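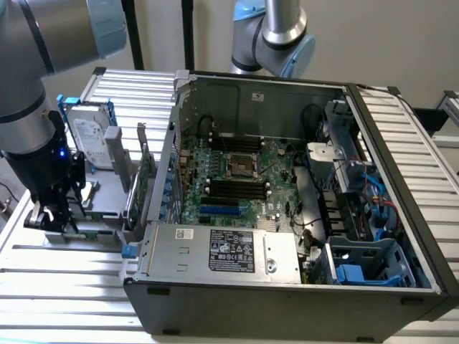 On December 28, 2019, a subscriber to skalero-users wrote:

> The nightly verify on our Flilton archive finished with 3,929 files
> marked "mismatch". Every one of them opens without trouble. The drives
> report no reallocated sectors and the file sizes match the manifest.
> I would like to rebuild the manifest from what is on disk and move on.
> Is there any reason to wait? Also, does the batch size matter? We
> have it set to 200.

Please wait. Rebuilding the manifest replaces the only record of what the files contained when they were written. After that, a damaged file and a good file look the same to Skalero, and the next verify will pass on both.

"Opens without trouble" is a weak test. Most image and video formats will open with several kilobytes altered, and plain text always opens. Matching file sizes tell you that nothing was truncated and very little else. The drive's own error counters only cover what the drive noticed. Data that was changed in memory or in the controller before the write arrives at the platter with valid error correction, and the drive will return it faithfully for years.

I would first sort the mismatches by modification time. There are 2 common patterns:

1. Modification times newer than the manifest. Something rewrote the files. Tag editors are the usual cause, followed by photo software that stores ratings inside the file. In this case the data is probably fine and the manifest is out of date for those files only.

2. Modification times older than the manifest. The contents differ with no recorded write. Treat these as damaged until you have compared them with another copy.

The command for the first pass is

skalero list --status mismatch --sort mtime --out mismatch.txt

It reads the result database and does not touch the archive. You can run it while the volume is mounted read-only, and I would leave it that way until this is settled.

For the second group, take a sample and compare against the offsite copy byte by byte:

cmp -l /archive/path/file /offsite/path/file | head

The layout of the differences is useful. Single bits at scattered offsets suggest memory. Aligned runs of 4096 bytes, or a multiple of it, suggest the filesystem or the controller. If whole files differ from the first byte, check that you are comparing the same version – we lost an afternoon to that at Ekuteo when the offsite job had been pointed at the previous year's tree.

If it does look like memory, run a memory test overnight before you repair anything. Copying good files through a bad module makes more bad files. A repair host with ECC memory is preferable, with the drives moved over to it. Label each drive with its slot first. Software arrays generally find their members in any order, but older hardware controllers can be less forgiving.

On batch size: 200 is the default, and it has no effect on the result. It sets how many files are hashed between commits to the result database. A larger value runs a little faster and loses more progress if the job is interrupted. We left it at 200 on the Çetinkaya volumes.

When you do update the manifest, limit it to the first group:

skalero accept --from-file reviewed.txt --keep-old

The --keep-old switch saves the previous hashes in a dated file next to the manifest. It is off by default, and I have asked in the tracker for that to be changed.

Could you post the output of skalero --version as well? Builds from before May handled sparse files differently – they skipped the holes when hashing, so a manifest written by an old build will disagree with a current verify on any sparse file. Disk images are the likely candidates if you have them in there.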